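買い物かごを持って売り場を回るロボット、Mivdenが小売向けに受付開始　月額54万円、青果から

ロボット開発のMivden(ミヴデン)は2026年3月20日、スーパー向けの店内ピッキング代行サービス「Ekomby(エコンビー)」の申し込み受付を始めた。双腕ロボットと売り場側の設定作業、遠隔サポートをまとめて貸し出す。ネット注文を受けた店で、従業員の代わりに売り場から商品を取り、買い物かごに入れて梱包台まで運ぶ。対象はまず青果。

料金は初期費用が400万円、月額が54万円。契約期間は18か月から。途中解約は残り期間の月額の半分を請求する。高いか安いかは後述。

店の什器もかごも替えない、というのが売り文句になっている。専用コンテナも棚のレールも不要。店にもともとある手提げかごを、ロボットが片方の手で持つ。もう片方で商品を取る。人がやる動きとほぼ同じ流れだ。

同社で製品を担当するトレバー・マッキンタイア(Trevor McIntyre)氏は説明会で「店長さんに最初に聞かれるのは、いつも什器のことなんです。入れ替えが要ると言った瞬間に話が終わる。だから、かごはお店のものをそのまま使うと最初に決めました」と話した。

かごの何が難しいのか。持ち手が細い。金属のものは滑る。中身が増えると重心がずれて、持ち手を支点に傾く。底や側面が網になっているタイプは、カメラから見ると向こう側の床が透けてしまい、どこまでがかごでどこからが床か、認識が乱れやすいという。同社が開発で一番時間をかけたのもここ。1月に出した旧ソフトでは持ち手を掴み直す動作が多く、先行して触った店から「遅い」と言われたそうだ。今回の版で掴み位置の決め方を作り直している。

模擬売り場はTulska(トゥルスカ)の拠点に置く。壁際に木製の青果台、床はカーペット。台には作り物の野菜と果物が品目ごとに並ぶ。ゴーヤ、にんじん、さやいんげんなど。本物は傷むので、繰り返しの練習には向かない。開発側はここで棚とかごの位置関係を変えながら動作を詰めている。 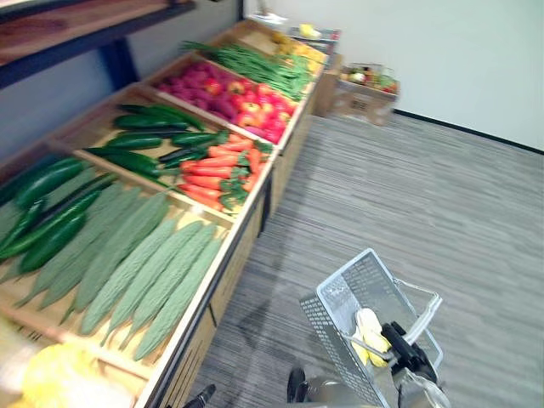

かごの中はバナナ。黒いグリッパーが持ち手を挟む。

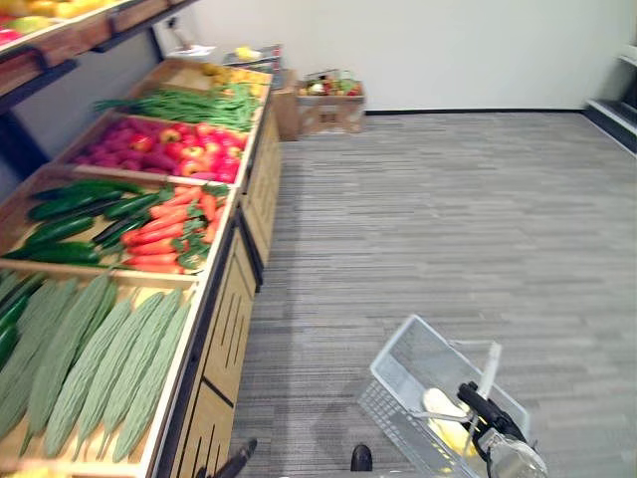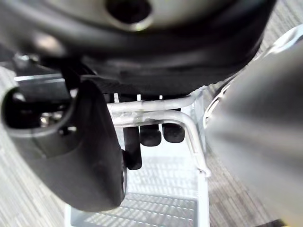 手首側のカメラから。白いワイヤーの奥に底の網目。
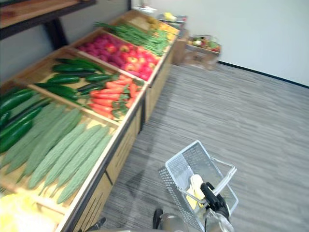

現場での使い方

流れはこう。注文データが店のシステムから届く。ロボットは待機場所からかごを取り、登録済みの売り場へ向かう。品目ごとに台の前で止まり、頭部のカメラで並び方を見て、手首のカメラで最後の位置を合わせる。取ったらかごへ。全部そろえば梱包台に置いて次の注文へ移る。

見つからない品目があった場合は飛ばす。飛ばした品目は従業員の端末に通知され、人が補う。似た品の代替はしない。ここは店側の要望が割れたところで、代わりを入れてほしいという店と、絶対に入れるなという店があった。初期版では入れない方に統一した。

登録できる品目は最大200。ただし全部が同じ精度で取れるわけではない。マッキンタイア氏によると、得意なのは形がはっきりしていて一つずつ離せるもの。苦手なのは、絡むものと柔らかいもの。葉物は袋入りのみ対応で、裸売りは対象外。完熟の桃、いちごのパックも外した。いんげんのような細長い品をばらで量り売りする店からの問い合わせもあるが、こちらは「検討中」にとどまる。

きゅうりとズッキーニのように色も形も近いものはどうか。質疑で出た。回答は、棚の位置と見た目の両方で判断する、というもの。位置だけに頼ると、陳列替えの日に間違える。見た目だけだと隣どうしで迷う。両方が食い違ったときは取らずに通知に回す。客が戻し間違えた一本が混じっているケースも同じ扱い。

陳列を変えた場合は、従業員が端末で売り場を撮り直して登録を更新する。作業は閉店後でも開店前でもよい。慣れた人ならすぐ終わるというが、季節の入れ替えが多い店では地味に手間になりそうだ。台の角度を変えた場合と台そのものを動かした場合は、サポート側での再確認が入る。

営業時間中に動かせるか

質問が一番集まったのはここだった。答えは「動かせるが、最初は勧めない」。

人が近づくと減速し、さらに寄ると止まる。止まっている間は、かごを持ったまま待つ。混む時間帯はほとんど進まなくなるため、同社は開店前と、客の少ない午前の早い時間に注文をまとめて処理する運用を提案している。夕方の注文が多い店では使いづらい、という指摘も会場から出た。マッキンタイア氏は「夕方が主戦場のお店には、正直まだ早いと思います。無理に売るつもりはないです」と答えた。

通路の幅にも条件がある。人とカートがすれ違える程度の余裕が要る。平台を通路にはみ出させている店、段ボールを床に積む店は、事前の下見で断られる可能性がある。下見は無料。遠方の場合は交通費のみ実費。

床材は硬い床とカーペットに対応。ぬれた床は不可。鮮魚売り場の前を横切る経路は組めないとのこと。冷蔵ケースの扉の開け閉めもまだできな。オープン型のケースは次の版で対応する予定だが、時期は明らかにしなかった。

先に試した店の声

先行で試験運用したのは、Sutter(サッター)の食品店。青果の担当者は「かごを普通に持ってくるのがいい。最初はもっと大げさな箱で来ると思っていた」と話す。一方で不満もある。かごを重ねて置くと一番上だけをうまく外せないことがあり、待機場所には一つずつばらして並べている。「あれは直してほしい。閉店後に並べるのが毎日の仕事になった」

掴み方の跡も気にしていた。バナナの房は軸の側を持つように設定できるが、熟れたものは皮に跡が残る日があったという。同店では結局、青めの房だけをロボットの担当にし、熟した房は人が取る形に落ち着いた。トマトは問題なし。ズッキーニも問題なし。じゃがいもは土が指先に付くので、清掃の回数が増えた。

清掃は布での拭き取り。指先の部品は外せる。水洗いできるのは指先だけで、手首から上は不可。交換用の指先は月額に含まれるが、落下などでかごごとぶつけた破損は別料金になる。このへんは契約前によく読んだほうがいい。

同店の責任者は続けて使うかどうかをまだ決めていない。人が空いた分を品出しに回せたのは大きい、ただ月額がもう少し下がれば、という話だった。

費用の見方

月額54万円は、従業員の置き換えとして見るときつい。ネット注文が一日中入る店なら検討の余地あり。週に数回しか注文がまとまらない店では、まず元が取れないだろう。初期費用の400万円には売り場の登録、注文システムとの接続、従業員向けの講習を含む。接続は主な形式に対応するものの、自社開発の古いシステムを使う店は追加の見積もりになる。

複数店での共用は認めない。機体を車で運ぶたびに調整が必要になるため、という説明だった。2台目以降の月額は割り引くが、率は非公表。

サポートは開店時間中の遠隔対応が基本。ロボットが止まって復帰できないときは、オペレーターがカメラの映像を見て動作を指示する。映像に客が映り込む点については、顔をぼかした上で送る仕組みだとしている。録画の保存期間は店ごとに設定でき、保存しない設定も選べるる。店内掲示のひな型も同社が用意する。

申し込みと見学

申し込みは同社の窓口で受け付ける。下見、見積もり、売り場登録、試験運転の順。初回の出荷分は台数を絞る。台数は非公表。

Tulskaの模擬売り場は予約制で見学できる。自店のかごの持ち込み可。むしろ持ってきてほしい、とのこと。持ち手が太いもの、二本の持ち手が別々に倒れるもの、車輪付きのものは現状で掴めない場合があり、見学のときにその場で試してもらえる。什器の持ち込みは不可だが、寸法と写真を送れば似た高さで台を組んでくれる。

果物と野菜のほか、次は袋入りのパンと缶詰を加える計画。肉と魚は予定なし。

※初出時、契約期間を「12か月から」としていましたが、正しくは「18か月から」でした。修正しました。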